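Toys, Tables and a White Basket: our May tidying afternoon

Welcome back to the Plarkden gallery, and thank you for being so patient while I got round to putting these up! We gave the afternoon over to the toy corner, which had been needing it for longer than I care to admit (the list on the cupboard door had grown to 19 jobs, and Ajith Chettiar kept adding more in green pen whenever I went to put the kettle on). The aim was a modest one. Everything small enough to go missing was to have a proper home, and everybody was to be able to find that home without asking me.

Malathi Poduval is a great believer in doing one table at a time, and after years of tipping everything on to the floor and hoping for the best I have come round to her way of thinking. So we began with the black table, a white container and the toys, and off we went.

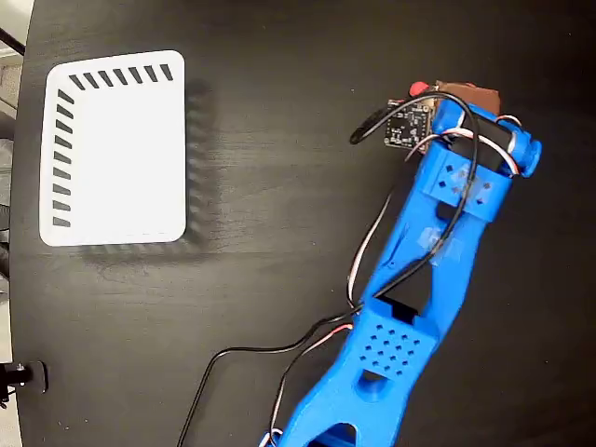
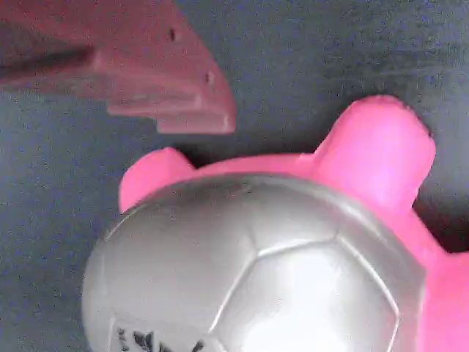
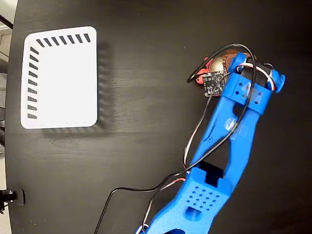

The white container on the black table (first and last), and a very pink toy close up in between.

I do like a white container, I must say. Small things show up so well in them, and they wipe clean in a moment with a damp cloth. Yi-chun Tsai would like us to have 6 more for the shelves by the window, and Hendrik Du Plessis has promised to measure up before we go ordering anything, after what happened with the bookcase.

Rungnapa Khunthong is writing the labels, in her lovely round hand, and she has asked for everyone's spare card and string. If you have any tucked away in a drawer, please leave it in the box by the front door, where the umbrellas used to be. The book shelves are next on the list, and I'll add more pictures to this page as we get to them.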